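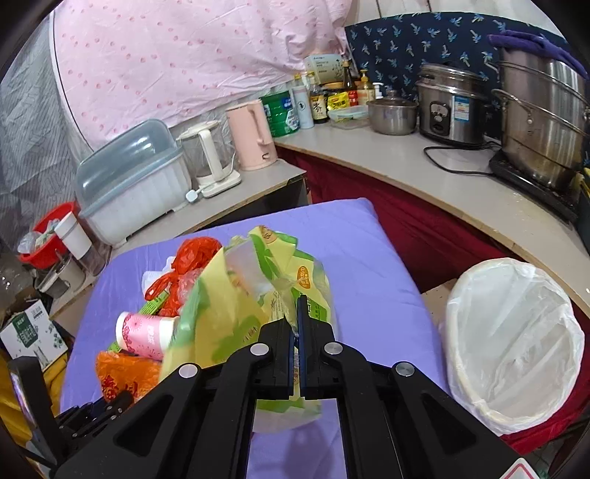 What the Wrapper Is Made Of

The woman who runs the sorting floor at the Tundoddale recycling plant has worked there for 21 years, and she would like people to stop washing their snack bags.

"They rinse them, they dry them, they fold them up, and then they put them in the blue bin," she said. "And we pull them out and send them to the landfill with everything else. I appreciate the effort. It doesn't change where the bag goes."

She asked not to be named because the town is small and she gets enough questions at the grocery store. We spoke in the break room on Monday, January 20, 2025, between the morning shift and the afternoon shift, with the conveyor running on the other side of the wall.

The trouble with most food wrappers, she said, is that they are several materials pressed into one. A bag that looks and feels like plain plastic may have a layer for printing, a layer to keep air out and a layer that melts to make the seal. Once those are bonded, a plant like hers has no way to get them apart.

"A milk jug is one thing all the way through," she said. "A chip bag is a sandwich."

Bags also cause trouble before anyone gets to the question of what they are made of. They are light and flat, so the screens that separate paper from containers often send them along with the paper. Others wrap around the shafts. The crew stops the line to cut them out by hand, a job that used to take 20 minutes and now takes longer, she said -- there is more film coming in than there was when she started.

The plant serves 2127 households. Two years ago it bought a newer screen from a firm called Akyol, which she said handles film better than the old one. "Better," she repeated, when asked if that had solved it. "We still stop."

Her advice on what to leave out of the bin was short: bags, pouches, used paper towels and anything smaller than a playing card.

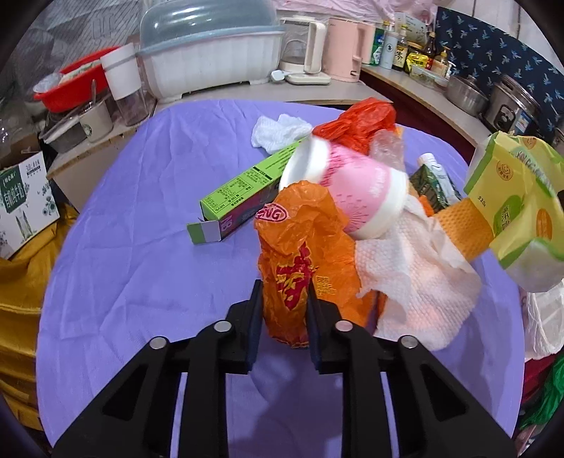 Where the Soft Plastic Can Go

There is one other route for some of it. A store in Grillement, across the county line, keeps a drop-off box for clean, stretchy film such as bread bags and the wrap from cases of water. The contents are baled and sold to Irkano, a company that makes deck boards.

She uses the box herself. Her test is to push a thumb into the plastic. If it stretches, she saves it, and if it crackles or tears, she throws it out. She admits the test is not perfect and says the store has its own list posted by the door, which people ought to read first.

The county printed 3000 leaflets on the subject last March. She thinks they were too crowded. "There were arrows going everywhere," she said. "I work here and I had to read it twice."

Asked what she would put on a leaflet, she took a while to answer. She would show five things that go in the bin, in large type, and leave the back blank.

She does not blame residents for guessing wrong. Many bags carry a triangle with a number in it, and she said most people take that to mean the bag can be recycled, when it only tells you the type of plastic. She thought the same before she took the job.

At home she buys rice and oats in bigger sacks now, and she has quit buying single-serve anything, except for the crackers her grandson likes. Those wrappers go in the trash.

The afternoon crew was coming in by then. She put her gloves back on and went to check whether the line had been cleared.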